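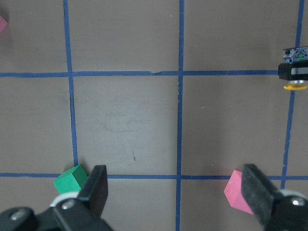 ## 5. Exit Costs After Migration

The previous section dealt with moving workloads into a hosted service. This one deals with moving them out again. The two jobs use many of the same tools, but the accounts we collected suggest that they fail in different places.

### 5.1 What was exported

We asked each customer organization to export one running application from Gultton and bring it up on Doltberg. Both providers state that they support the same open image format, and both passed the format checks described in Section 3. The applications were small by commercial standards. The largest had 138 configuration entries, counting environment variables, access rules and scheduled jobs together.

Machine images moved with little trouble. An image exported from Gultton would start on Doltberg after a change to the network driver, and the change is documented by both sides. Database contents also moved cleanly when the customer ran the database inside its own virtual machine. Customers who used the provider's managed database had to dump the tables to text and load them again, and two data types came through with different rounding.

The configuration entries were the hard part. Access rules on Gultton are attached to a user group, while on Doltberg they are attached to the resource itself. Trivuslow, the conversion tool we used, copies the rule text but leaves the attachment blank. An administrator must then open each rule and decide where it belongs. Scheduled jobs had a similar problem with time zones: Gultton stores the zone with the job, and Doltberg reads it from the account settings.

### 5.2 Time spent

Table 6 in the appendix lists the time spent on each export. We counted only hours in which a person was working on the move and left out transfer time, which depends on the line the customer happens to have. Across all organizations the total was 385 hours. Access rules took the largest share, followed by testing. Image conversion took the smallest.

Four of the organizations had kept written notes from their original move into the hosted service. They finished sooner than the rest. The notes were not always good, and in one case they described a version of the application that had since been replaced, but they recorded why certain rules existed. Without that record, administrators tended to copy a rule whether or not it was still needed, and then had to test it.

We did not try to put a price on these hours. Wages differ too much between the organizations, and several of them share staff with a parent company.

### 5.3 Interviews

We interviewed the administrators after the exports were finished. Each interview followed the question list in Section 3.4, with room at the end for other comments. Holger Tveit and Geum-ok Choo coded the transcripts separately and compared the results. They disagreed mainly on whether complaints about documentation should be counted under the provider or under the tool. We kept them under the provider unless the tool was named.

Most administrators said they had read the standard's compliance statement before signing up and had taken it to cover the whole application. The statement covers images and block storage only. It says so, in a footnote to the second page.

**Figure 4.** Work table covered in brown kraft paper, with cells marked in dark blue tape.
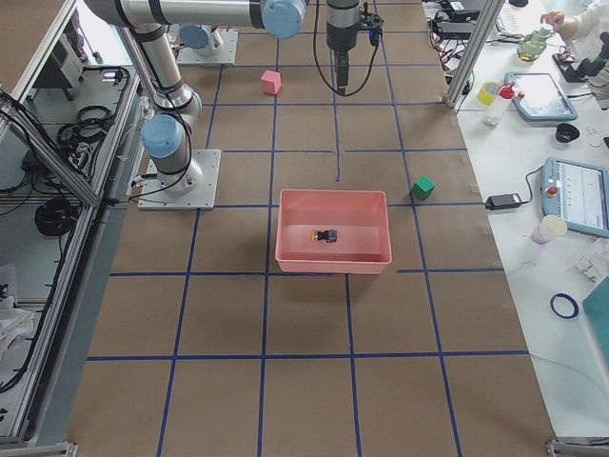

Padmavathi Marar said that the footnote would not have changed her decision. "We would have signed anyway. What I wanted was a list of the parts that don't move, so I could have built around them from the start." She added that her team now keeps its access rules in a separate file and generates the provider's version from it, which costs a little time with every change.

Other administrators described similar habits, though few had gone as far. One avoids managed databases altogether. Another accepts them but runs a test export every January and files the result with the annual budget.

### 5.4 Limits

All exports ran in one direction, from Gultton to Doltberg, and we can't say whether the reverse would take more or less work. Applications that depend on a provider's message queue were left out, as Trivuslow had no support for queues at the time. The providers also change their services often. The access rule behavior described in 5.1 was last checked on July 16, 2020.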